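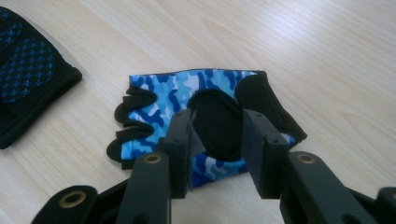
1. D'où nous sommes partis

Quand Mme Chutima Ruangrit nous a présenté la liste des sujets de projet, en juin, nous avons pris Grollow presque sur un coup de tête, parce que le titre parlait de linge et que cela nous faisait sourire. Les autres groupes travaillaient sur des cubes, des gobelets, des choses qui ont le bon goût de garder leur forme. Nous voulions des textiles, et parmi les textiles nous avons assez vite choisi les gants de sport, qui ont des parties molles, des parties rembourrées et des doigtiers (courts, dans le cas du modèle camouflage bleu) qui se retournent au moindre geste.

La tâche tient en une phrase : saisir un gant posé à plat sur la table et le déposer dans un panier. Une personne fait le geste avec deux pinces tenues à la main, une de chaque côté, et ces démonstrations servent ensuite à entraîner le modèle que nous avons appelé Wiriya. Nous devons le nom au groupe de Nildale, avec qui nous avons partagé la salle et beaucoup de café, et qui le trouvait plus joli que « modele_v2 ».

2. Où faut-il pincer ?

C'est la question qui nous a occupés le plus longtemps, et nous tenons à lui laisser un peu de place ici. Notre première idée était de viser le milieu du gant. Sur la paume, malheureusement, le renfort est assez raide, et les mors ont tendance à glisser dessus sans rien ramasser. Il vaut mieux s'approcher du bord du renfort, là où le tissu souple commence, et refermer doucement pour former un petit pli. Le pli est ce qui compte : sans lui, on appuie sur le gant et on le pousse devant soi.

Nous avons noté pour chaque essai l'endroit de la prise, en trois catégories (doigtiers, bord du renfort, poignet). Les doigtiers donnent des prises faciles mais le gant pend ensuite de travers et accroche le bord du panier. Le poignet marche bien quand il est tourné vers la personne, beaucoup moins bien dans l'autre sens. Nous avons gardé 378 démonstrations, de tous les types, y compris les maladroites — Mme Ruangrit y tenait, et elle avait raison, car le modèle a aussi besoin de voir comment on rattrape une prise mal partie.

3. Le dépôt dans le panier

Nous pensions naïvement que cette étape serait la plus simple. Or un gant est léger, il colle un peu au mors, et il lui arrive de rester à cheval sur le rebord. Nous avons donc ajouté à la consigne une courte pause au-dessus du panier, puis une ouverture des deux pinces l'une après l'autre. Une séance dure autour de 30 minutes ; au-delà, les poignets fatiguent et les gestes deviennent brusques, ce que l'on voit très bien sur les courbes. 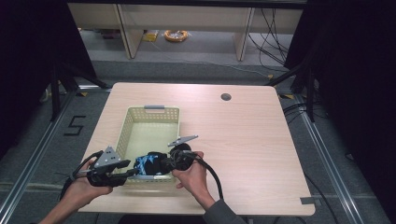
Nildale, le 28 août 2021

Nous reprenons la rédaction après la dernière série d'essais. Sur les 30 essais de validation, Wiriya en a réussi 29, ce qui nous a fait crier assez fort pour que l'on vienne voir. Il faut tout de suite tempérer : c'étaient des gants déjà vus à l'entraînement, posés bien à plat. Avec un gant froissé, nous n'avons fait que deux essais, tous deux manqués, et nous préférons ne rien en tirer pour l'instant.

Pour la suite, nous aimerions reprendre les enregistrements avec l'outil d'annotation Skellska, que nous avons découvert trop tard, et varier davantage l'orientation de départ du gant. Le code et les consignes sont dans le dossier partagé du cours, avec le tableau des essais.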